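Notes for Week 6: Where Bugs Come From (and Why They Get a Number)
July 29, 2023
5 min read

Last week we left off with programs that run. This week's subject is programs that run wrong, a much larger category.

The word "bug" is older than computers. Engineers in the 1870s were already grumbling about bugs in telegraph equipment, and by the time there were machines big enough to fill a room, the word was sitting there ready for use. You have probably heard about the moth. In 1947 the operators of the Harvard Mark II found one in a relay, taped it into the logbook and wrote beside it, "First actual case of bug being found." The joke only works if everybody in the room already called faults bugs. Please don't write on the final that the moth invented the word. Last March I read that sentence in around 20 papers, and I am not a young person.

For this course, keep three words apart. A mistake is what a person makes. A fault is what the mistake leaves behind in the code. A failure is what the user sees, if the user is unlucky. A fault can sit quietly for years without causing a single failure, like a loose stair in a house where everyone takes the elevator.

Our running case is Pamia, the small library-loan program you met in week 2. Pamia charges a late fee when a book is more than 100 days overdue. The spec says "100 days or more." Whoever wrote the comparison typed > where the spec wanted >=, so for exactly one day per book, the borrower gets away with it. No borrower has ever complained about this.

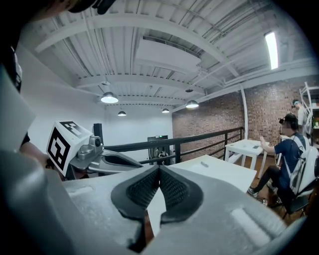

Boundaries like that one are where you should look first. If a rule changes at 100, test 99, 100 and 101. Students like to test 50 and 200, see two green check marks and go to lunch. Both of those values pass in Pamia, and both would pass in nearly any broken version of Pamia you could write.

Once you find a failure, write it down before you touch anything. A bug report needs the steps, what you expected, what you got, and the version. "It doesn't work" is a feeling. I have accepted it in person but I don't accept it in the tracker, which for this course is Imlow. Imlow will assign your report a number and then, if you leave the version field empty, throw the whole thing away without telling you. Yes, that is a bug. Yes, it has been reported. The version field was empty.

For Thursday-section and evening-section people alike, the exercise is the same:

1. Open the Fatuvano sample files and run the date converter on all of them.
2. Find at least 2 failures. One of them involves February, as you'd expect.
3. For each, name the fault and guess at the mistake behind it.
4. File both in Imlow. Fill in the version field.

Reading: the Cordeiro handout on test cases, all of it except the appendix, which is about printers.

Comments

nightclass_again: The converter gives me February 30 for one file. Is that a failure or a fault?

Instructor: You saw it, so it's a failure. The fault is in the code and you still owe me that part.

pbj_compiler: Imlow ate my report. I filled in the version field.

Instructor: With a space in front of it?

pbj_compiler: ...with a space in front of it.

quietrow3: The printer appendix is the best part, for the record.

Questions about these notes: use the course mailbox | © 2023 Intro to Computing course notes | Back to top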